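Categoría: Gente que fabrica | Robótica casera | 4 comentarios

Usamos cookies propias y de terceros para mejorar tu experiencia. Aceptar | Configurar

Nicanor Olvera y el brazo de la cocina

Llegué a casa de Nicanor un miércoles por la tarde con la idea de quedarme una hora y salí cuando ya habían cerrado el metro. La culpa es suya, que habla por los codos, y un poco mía, que no paro de preguntar. Nicanor lleva desde agosto montando un brazo robótico en su cocina (sí, en la cocina, luego vamos con eso) junto con Temitope Ekpo, que vive dos portales más abajo y pone el software.

"Yo quería una impresora 3D más grande", me confiesa mientras busca unas tazas. "Fui a por una de segunda mano, el hombre que la vendía tenía una caja de servos Szalai a muy buen precio y volví con los servos." ¿Y la impresora? "La impresora sigue siendo la pequeña. Por eso cada eslabón va en dos mitades atornilladas, se nota muchísimo."

Se nota, sí, pero a mí me encanta. El brazo tiene seis ejes, una controladora Truria que Temitope ha reprogramado casi entera y una cámara en la muñeca del tamaño de una uña. De dinero no quiere hablar mucho, aunque al final suelta que se han gastado unos 2.000 euros entre los dos. "Contando lo que quemamos", añade Temitope desde el pasillo, y a Nicanor le cambia la cara. Quemaron dos placas la misma noche por un cable mal crimpado. El cable lo había crimpado él.

Le pregunto por qué no trabajan en el garaje, como todo el mundo. "Porque en el garaje todo sale bien", dice. "Tienes tu mesa lisa, tu cubo de colores, tu luz, y el brazo lo coge siempre. Luego lo traes aquí, a la encimera de mi madre, con migas y con el escurridor, y no da una. Entonces prefiero pelearme aquí desde el principio."
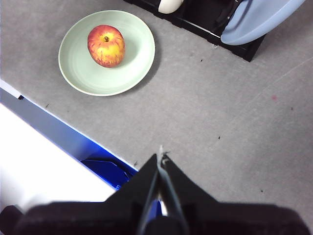 La fruta es idea de Temitope, que se cansó de los cubos. "Un cubo tiene caras, sabes por dónde entrarle", me explica. "Una manzana rueda, tiene un lado más gordo, y si aprietas de más la estropeas y te la tienes que comer tú." La semana de mi visita habían hecho 92 intentos de agarre, apuntados a boli en una libreta cuadriculada, y por ahora no quieren dar porcentajes. Yo insistí, ¡claro que insistí! Nicanor se limitó a pasarme la libreta. Hay muchas cruces.

Lo que más guerra les ha dado son los dedos. Van por la versión 16, y cada una tiene su bolsita con la fecha en una caja de zapatos. Los primeros eran rectos y finos, preciosos, y se doblaban. "Estos triangulares no son bonitos", reconoce Nicanor, "pero aguantan". El otro quebradero de cabeza son los brillos - la cámara ve un reflejo en la loza y el programa se cree que hay un objeto. Temitope lleva varias noches con eso y cuando le saco el tema se ríe, aunque no demasiado.

¿Y para qué lo quieren? Aquí no se ponen de acuerdo. A Temitope le gustaría publicar los planos y el código cuando dejen de darle vergüenza. Nicanor quiere que vacíe el escurridor. "Solo eso. Que me levante y los platos estén en el armario." Le digo que para los platos va a necesitar otros dedos y me contesta que ya está con la 17, pero que no se lo diga a Temitope, que le prometió no tocar el hardware hasta terminar la calibración.

Antes de irme me dejan moverlo con el mando. Lo hago fatal, voy a tirones y casi me llevo por delante mi propia taza. "Todos hacen lo mismo", me consuela Nicanor. "Vas mirando el brazo, y tienes que mirar la pantalla." Probé otra vez mirando la pantalla y mejoré un poquito - muy poquito. Me han dicho que vuelva cuando esté lista la muñeca nueva.

Suscríbete al boletín y recibe las entrevistas en tu correo.

Contacto | Aviso legal | Volver arriba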